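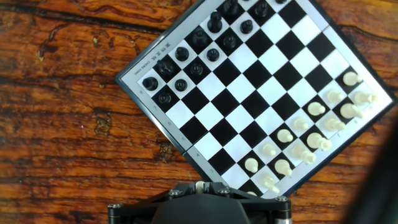 A folding magnetic chessboard. Will it do your maths homework for you?

Does brain training work?

Somebody has probably told you that chess makes you smart. Maybe you have heard the same about crosswords, learning the violin, or an app with a cartoon brain on the front that wants you to sign up for a free trial. Grown-ups repeat these things a lot. You are allowed to ask how they know.

This page is about how to check a claim like that. You can use the same questions on toothpaste ads, lucky socks and the bloke at the market selling magnetic bracelets.

What are they claiming?

"Makes you smarter" sounds like one claim, but it could mean all sorts of things. Smarter at what? Remembering a phone number? Spelling? Working out why your little brother has gone quiet in the next room?

If you practise something, you usually get better at that thing. There's no argument there. Practise chess and you'll very likely get better at chess. Practise juggling and you'll drop fewer balls. Scientists who study learning have a name for the harder question. They call it transfer, which means getting better at one thing by practising another.

Near transfer is when the two things are a lot alike. If you can ride a bike, a scooter might come a bit more easily. Far transfer is when they are very different, such as playing a memory game and then doing better at science. Most of the big promises you see on boxes and in ads are about far transfer, and far transfer is where the evidence gets thin.

A club with good marks

Let's try it out on a made-to-order puzzle. Imagine a school in a town called Cornarham. It has 300 students, and 49 of them go to chess club. The chess kids get better marks in maths than everyone else. The principal puts this in the newsletter under the heading "Chess Boosts Maths!"

Has the principal shown that? Have a think before you read on.

Perhaps chess did boost their maths. But perhaps kids who already liked maths were more likely to join a club full of puzzles. Perhaps the club meets in the library, and some of them finish their homework while they wait for a game. Perhaps the kids who can stay after school are the ones whose families have more time to help them.

The newsletter can't tell these stories apart. All it knows is that two things turned up together. Ice-creams and sunburn turn up together too, and you can't get sunburnt from a choc top.

How you could find out

You would need to make it fairer. Start with a group of kids who all say yes to being in the test. Give everybody the same maths quiz. Then put the names in a hat and draw them out, half into a chess group and half into another group. The hat matters. If you let people choose, the keen ones might all end up on the same side.

Now for the bit that gets forgotten. What should the other group do? If they do nothing, they miss out on a special room, a friendly teacher and being told they're part of something exciting. All of that can make people try harder on a quiz, with or without chess. So the other group should get something just as fun, perhaps draughts or drawing.

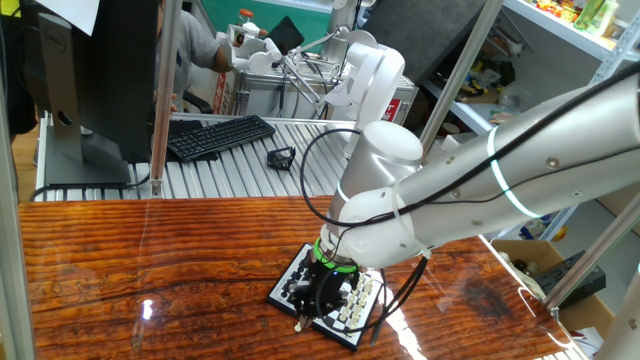 After a couple of terms, give everybody another quiz, and try to have it marked by a person who doesn't know who was in which group. Markers are human. If they are hoping chess will win, they can be a little kinder to the chess kids without even noticing.

Researchers have run tests something like this. Some found that the chess group did better at maths. When the tests were set up more carefully, with a proper activity for the other group, the difference often shrank or went away. That doesn't prove chess does nothing at all for you. It does mean that anyone who tells you they're sure is ahead of the evidence.

Watch out for big numbers

Here is a pretend ad for a pretend app:

"789 kids tried Tralero and their scores went up! Just 30 minutes a day!"

It looks like science. It has numbers in it. Let's poke it.

Which scores went up? If they were scores in the Tralero game itself, we've only learnt that people get better at Tralero. How much did they go up? One point is still "up". What happened to the kids who got bored and stopped? If they were left out, we are only hearing about the ones who stuck with it. And who did the counting? When the company selling a thing is also the company testing it, you should look for a second test by people who don't get paid either way.

Notice too that kids get older. Over a year, most children improve at most things whether they have an app or not. Without another group to compare with, the app can take the credit for your birthday.

But my uncle says it worked for him

Maybe it did. The trouble is that your uncle can't go back and live his life again without chess to see how that one turned out. One person's story is a fine place to get an idea from. It's a poor place to stop.

Stories also get picked. People who learnt chess and did well like to talk about it. People who learnt chess and went on being terrible at fractions don't usually get asked.

So should you play?

If you like it, sure. It's a good game and has been for hundreds of years. You might make friends and you'll learn how to lose, which takes some practice for most of us. None of that needs a brain scan to back it up.

If what you want is to get better at maths, the dull answer is to practise maths. If you want to get better at reading, read. Sleep helps with learning as well, and you don't need a subscription for it.

Try it yourself

Find an ad or a packet at home that promises to make you better at something. Write down exactly what it promises. Then write down what you would need to see before you believed it. Compare your list with a friend's. And have a go at this page while you're at it: we said researchers have tested chess, and we didn't tell you who, or where. Ask your librarian to help you find one of those studies and see whether you agree with us.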